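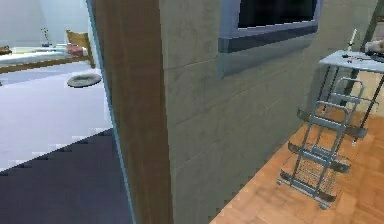 Household tips from the Firnden robot club, tested on a simulated house

Every December the club page is supposed to offer something useful to people who don't build robots. This year somebody decided our home navigation project had taught us so much about doors and floors that we could hand out advice to householders. I had my doubts, and I still have most of them. The project is a driving program that has to get from room to room in a rendered house without hitting anything. It has never hoovered a real carpet. Still, a few of the points below held up when I tried them at home, and I've marked the ones that didn't.

Open doors all the way or shut them

A door left half open is the worst thing you can do to a small machine that steers by distance. Seen from the edge it is a thin strip, and our program kept planning routes straight through it. Push it back to the wall and use a wedge. The Pesonen wedge the club recommends is a lump of rubber. A folded bit of card did the same job for me.

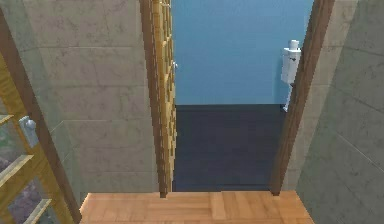
Hallway in the club's test house, door leaf nearly edge-on.

Look at where the floor changes colour

Pale parquet running up to a very dark floor is asking for trouble. Plenty of robot cleaners have a drop sensor underneath, and some read dark flooring as the top of a staircase and refuse to go on. Before you ring the shop, lay a sheet of white paper over the join and see if the machine crosses it. If it does, the floor is your problem. Covering the sensor with tape is a tip you'll find all over the internet. Don't, if you have stairs.

Folding carts and thin table legs

Fold them and stand them somewhere else. Tubes and wire are hard to pick up, and our students' program treated a cart as open space until they gave it a wider safety margin. The margin then made it too timid for doorways. They called this tuning. I'd call it moving the problem.

Floor cushions

Pick them up. I can't see why this needed a project.

Maps

The club says to let a cleaner do one full lap with the lights on before you draw any no-go lines. Fair enough, and it worked at my place on the second attempt. Naming the rooms made no difference to anything.

About those results

The students logged 2866 runs in the Stisine simulator and 936 of them ended in a bump. They are pleased with that. I'd be happier if any of it had been done in a house with a dog, a wet bath mat and phone chargers trailing out of the sockets. Simulated floors don't have fluff. Six members are meant to try the same program on the Bastero base in the spring, if the wheels arrive.

Until then, treat the door tip as sound, the paper tip as worth a go, and the rest as homework.

Posted December 20, 2022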